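Are we anywhere near a machine that does the laundry?
Home & Workshop > Automation

prunuslow_clem
My sister sent me yet another article promising a laundry robot for every house by next October. I run the linen side at a small guesthouse, more than 80 rooms in season, and I would love for it to be true. I don't believe a word. Has anyone here seen one fold something it hadn't met before, without a person nudging it?

Hjørdis B.
No. I have seen a demo of a towel being folded. Towels are rectangles.

mudgway77
Depends what you mean by seen. The dishwasher is a machine that does chores, and so is the washer. We moved the goalposts because those got boring.

prunuslow_clem
Fine, but I still carry everything to the washer, turn the sleeves right side out, check the pockets and fold it all after. That's most of the work. The spinning part was never what wore me out.

SavitaP
I did two years on the packing line at Firnedora. We had a bagging machine rated at 600 pieces an hour, and it was great as long as a human laid each shirt flat on the plate first. So the plant bought a machine and then hired people to feed it. I'd want to know who is feeding these new ones.

mudgway77
That was fixed automation though, different animal. Arms that learn from being shown are better at mess than anything you'd have had on that line. Give it a few years.

Hjørdis B.
I have been giving it a few years since I was in school.

matvii_h
Cloth is about the worst thing you could pick. A mug is the same mug wherever you put it down. Grab a T-shirt by the wrong bit and you have a different shape entirely, and the gripper can only see the side that's facing up. Dark fabric makes it worse – black on black, good luck finding the hem. Two arms help a lot, but then they have to agree with each other.

Clothes and arms on a tabletop, since we're all arguing from memory:
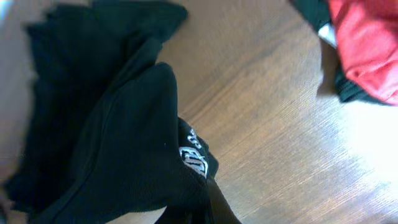
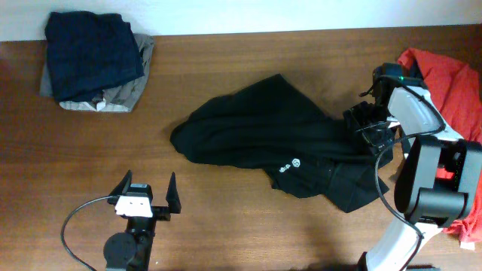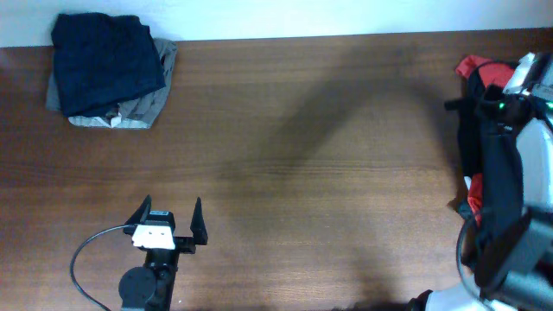
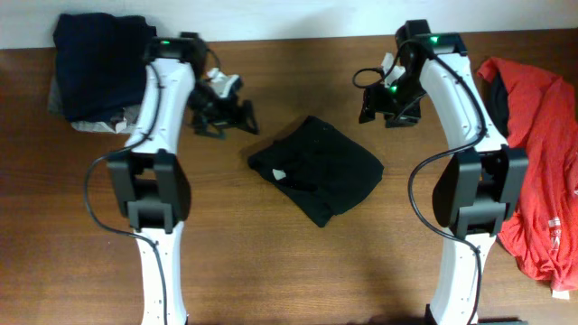 My own guess is that folding a T-shirt on a clear table gets solved well before taking one out of a full hamper does, and the hamper is what people have at home.

SavitaP
Agreed on the hamper. And fitted sheets. Show me a fitted sheet and I'll get my wallet out.

mudgway77
You can't fold a fitted sheet either, Savita.

SavitaP
I can, as it happens. Stedesura sheets, king size, corners tucked into corners. Took me one afternoon to learn and nobody had to show me 1000 times.

prunuslow_clem
What about price? Suppose it does work and takes five minutes a shirt. I wouldn't mind slow if it ran all night.

matvii_h
If it ran all night by itself, sure. I'd ask how often it stops and waits for someone to come pick a sock off the floor. They never print that number in the brochure.

Miłosz M.
Shop-floor guy here. We put in an arm for loading a lathe and it earns its keep, but every blank is identical and sits in a tray we built for it. I wouldn't let it near the rag bin. Clem, for 80 rooms I would spend the money on a better folding table at the right height and look again later.

prunuslow_clem
Table it is then. Miłosz, what height did you go with? Mine is low and my back knows it by lunch.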